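Handling Practice Working Group, Borkport site
Minutes of the November meeting

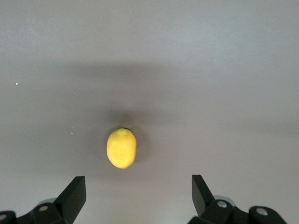 Start-of-grasp rules took up the first hour, and it was a very good hour. The draft going in had one sentence on the subject ("begin from a sensible open position"), which every bench had read in its own way. Noeline Faulkner put up the wrist view of the lemon setup and asked the group to write the rule from it. People got there quickly: fingers spread wide before any forward motion, the item ahead of both fingertips, and plain surface between the tips and the item with nothing else in the way. There was a longer talk on centering. The lemon sits a bit nearer the left finger than the right, and Washington Fontes was keen that the rule should allow this. If every start is lined up perfectly, he said, we are only checking the easy case, and he would love to see the benches get bolder about it. Agreed. The rule will say "within the gap" and will not say "centered."

Present: Noeline Faulkner (chair), Washington Fontes (minutes), bench leads from Borkport, two people from Torvik on the call. Trisix sent apologies and written comments, taken under item 4.

Minutes of the last meeting: accepted with one fix. "Grip force" in item 2 should read "grip force limit." Thanks to Torvik for catching it.

1. Start-of-grasp rules

Mostly recorded above. Wording as agreed, to go into section 8 of the practice guide:

Fingers fully open before the approach begins. Item within the gap between the fingers as seen from the wrist. Clear surface between the fingertips and the item. Operator's hands outside the marked area before the arm is enabled.

Torvik asked whether "fully open" is right for small items, where a wide start means a long close. Good question, and we went back and forth on it. Left as "fully open" for now. Torvik will try the narrower start on their own bench and bring back what they find.

2. Surface and lighting

The old guide asks for a "clean bench" and stops there. Washington pointed out the small white specks on the gray surface to the left of the lemon and asked if that bench would pass. Opinions split right down the middle, which made for the liveliest part of the meeting. One bench lead wipes down before every run and would like all of us to do it. Another said crumbs and dust are part of real work, and that a method that minds a crumb needs fixing more than the bench does.

Settled on this: wipe down at the start of each session and after any food item is changed. Small specks do not void a run. Anything large enough to touch a finger or shift the item does.

On lighting, there was strong support for leaving shadows alone. The same view has a soft dark shadow close against the fruit and a wide band of it farther back, and the group was happy to call that normal. Operators should write down when lamps are moved. They should not move lamps in the middle of a session. Noeline would like a short note on lamp positions at each bench, one paragraph at most, taped up where people can see it.

3. Gripper checks

We now have one list for all benches, and it fits on a single page! Much pleasure at this, as the 2023 version ran so long that people were ticking it from memory.

Before power: look at both fingers for chips or bends. Check visible screw heads and linkages by eye. Move the fingers by hand only if the maker's instructions allow it.

After power: open and close once with nothing between the fingers. Listen. If it sounds different from yesterday, stop and ask.

The last line drew a laugh but it stays in. The Vurero bench found a loose pivot that way in the spring, well before it showed up in any reading. Form number is 2513 and old copies should go in the recycling by the end of the month. Please do not keep a private stack.

Screw tightening remains a job for trained staff. Operators report and tag. There was a request to let experienced operators do it themselves, and the chair said she is open to it once there is a short course. No date set.

4. Comments from Trisix

Received 118 lines of comments on the draft, all of them read before the meeting (thank you to whoever formatted them into a table). Most are wording. Three points needed discussion:

Trisix would like "soft produce" defined. Agreed to drop the term and name the items. Lemons, plums and bread rolls each get their own line, as they behave nothing alike under a fingertip.

Trisix would like food items thrown out after one session. Agreed for anything cut or bruised. Whole fruit with sound peel may be used again the same day. Nothing from the bench goes back to the kitchen, ever, and this will be in large type.

Trisix asked who may press the stop. Anyone in the room may, with no need to explain first. This was already our habit at Borkport and it was great to hear the other sites say the same. It moves to page one of the guide.

5. Logging

A long item, not finished. The current log has a free text box for "what went wrong," and people either leave it blank or write an essay. Noeline showed a version with a few plain choices (missed, slipped, dropped, stopped by hand, other) and a small box after. Torvik likes it. Two of our leads worry that "other" will swallow the lot. Trial it on one bench and look again next time.

Also asked: should a run be logged if the arm is stopped before it reaches the item? Yes. An early stop is a good call by an operator and we want to see those.

6. Training

The new operator session went well and the room was full. Several people stayed afterward to practice setting up starts for each other, checking against the draft wording, and they found a gap in it: the draft does not say what to do with round items that roll. Washington to write something. Current thinking is to let the item settle by itself and start over if it moves once the arm is enabled.

Actions

Noeline: section 8 rewrite, lamp note template, log trial.
Washington: rolling items, one-page check list out to all sites, reply to Trisix.
Torvik: narrower start trial.
Bench leads: recycle old forms, wipe-down supplies at each bench.

Any other business: the sign on the marked area is peeling at the corner again. New one ordered.

Next meeting at 10:00 a.m., same room, same call link. Torvik to chair.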